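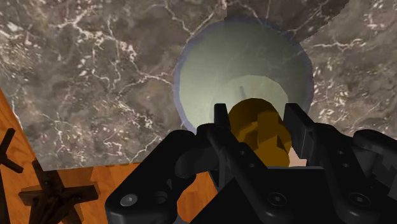
7/17/26

Up too early, checked the premarket before coffee, bad habit. Rameo down again. Not a lot, but it's the fourth red morning and I keep telling myself I don't look at it and then I look at it.

So where things stand. 502 shares of Rameo, bought in three bites, the last one in December when I was feeling clever. Ternetti, small position, doing fine, ignored. Berisha I sold too soon and am not going to write about again. (Wrote about it twice last week. Enough.)

Read the Rameo quarterly letter last night, all 49 pages, or all the pages that weren't pictures of warehouses. Revenue ok. Margins thinner. The debt is what bothers me. They're refinancing a big chunk next year and the letter gives it one paragraph, near the back, after the bit about the new loading docks. Underlined it. Went back and underlined it again in the morning with a different pen.

What I said I'd do when I bought: sell a third if the dividend got cut, sell everything if they issued new shares to pay down debt. Neither has happened. So by my own rules I hold. But I wrote those rules in a good month and I was very sure of myself, can tell from the handwriting.

Dividend came in on Ternetti. 14 dollars. Reinvested it, didn't even think. Maybe that's the way to do all of it.

Lunch at the desk. Spent the whole half hour on the Besow filing, which I'd been putting off. Pumps and valves, dull as anything, no debt to speak of, management owns a lot of the stock. Price is fair, not cheap. Wrote down a number I would pay and it's 2 dollars under where it trades. Put in a limit order and closed the tab. Opened the tab. Closed it.

Question for later: am I buying Besow becuase I like Besow or because I want to stop thinking about Rameo. Could be both. Don't want to fund one out of the other until I've slept on it. Cash is there for a starter position anyway, no need to sell anything.

Also the fees. Finally added up what the old fund account charges me a year to do more or less what the index does. Annoyed all afternoon. Transfer form is printed, needs a signature and the account number from the statement, and the statement is in the box in the closet under the winter stuff. Tomorrow.

Close: Rameo up a hair at the end, still down for the day. Ternetti flat. Besow didn't touch my order. Good, I think? Left the order open till the end of the month.

Rules for the next few weeks, since the old ones need company:
no checking before breakfast
no adding to Rameo, at any price, until the refinancing terms are out
reread the December note before selling anyting
call about the fund transfer if I can't find the statement

Need to eat something. Dentist bill came too, paid it out of checking and not the brokerage cash, so that's one thing done right. Bed early.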